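Okay, notes for week 2 of the snacking and shopping unit, for those of you who missed it or who (like me) can't read your own handwriting afterward. We're on serving sizes, the most boring-sounding part of a food label and my favorite one to teach!

So the serving size is the amount the maker uses to work out everything else on the panel. Calories, salt, sugar, all of it hangs on that one line at the top. It's based on what people tend to eat in one sitting, and it isn't advice. I can't say this enough, every year somebody writes "recommended amount" on the quiz and I get sad.

Then you multiply. Say a bag of crackers from Pinorero (the one I passed around) lists 2 servings and you eat the whole bag. Double everything. If the panel says 300 calories, you had 600, and the salt doubles too, which people forget because they've stopped at the calories.

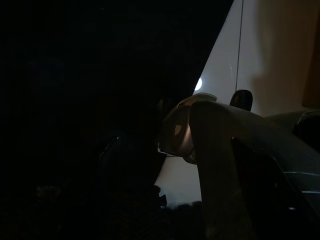
Now, dry versus prepared. This one trips up half the room. Anything you add water or milk to may have two columns, one for the stuff as it sits in the package and one for the stuff in your bowl. Instant soup, oatmeal, pancake mix, they all do it. Before you compare two brands, check you're reading the same column on both, and then check whether the servings weigh the same. If they don't, go back to grams and work it out per 100. Yes, you can use your phone.

Front of the package: read it last. The front is there to sell you the thing. A picture of a full bowl with herbs on top is a serving suggestion, and the herbs are your problem. Words like "light" have rules behind them, but "wholesome" can mean pretty much whatever the marketing people want it to mean, so turn the package around and go to the ingredients. They run from most to least by weight. Watch for sugar split up under several names, so that each one lands further down the list than the total would.
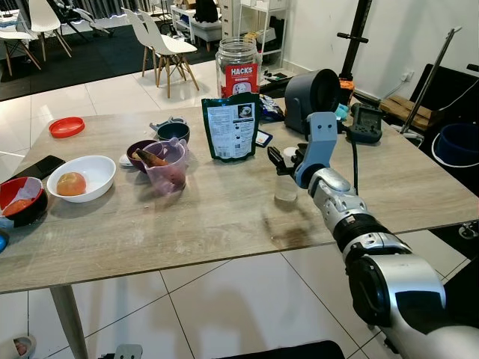 Sandrine Pruvost wanted to know whether any of this helps if you never measure what you pour, and said her own bowl of cereal came out at three servings when she finally weighed it. Fair point, and a great experiment! Everybody try it at home: pour your normal amount, weigh it, write it down, then look at the label (in that order, no cheating). Bring your numbers and we'll put them on the board.

Reading is chapter 9, skip the part on vitamins for now.

Filed under: Handouts, Everyday Nutrition

Recent handouts
Best by, use by, sell by
What counts as a whole grain
Planning a week of lunches
Salt: where it hides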